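Folding grippers arrive at Lerkside, and so do the questions

2025-03-10

Staff at the Lerkside laundry and housekeeping depot have been told that folding will be "largely automated" by next January. Moulin, the contractor behind the plan, says its grippers will take the dull work off people's hands. It has said much less about whose hours go with it.

For now the work is slow and done by people. Workers on the scheme, called Pemstead, spend part of each shift folding clothes with hand-held grippers so that machines can learn the movements. Moulin wants 1249 folds on record before it moves to the next stage. It has 871. Meanwhile the ordinary folding still has to be done by the same 66 staff, and the targets for that have not come down.

Moulin calls the new duties "a step up". The hourly rate is the same as before, and the firm would not say if those who train the machines will be kept on once they run. It also gave no figure for how often a fold has to be done again by hand.

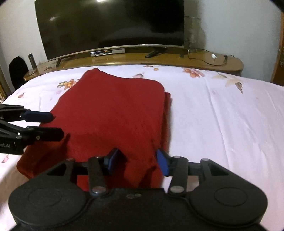
Jirkemmont, the union branch for the depot, said in a statement that its members had no quarrel with new tools but wanted the promise on jobs in writing before any more folds were handed over. Moulin said it would reply "in due course". The depot's managers did not answer our questions.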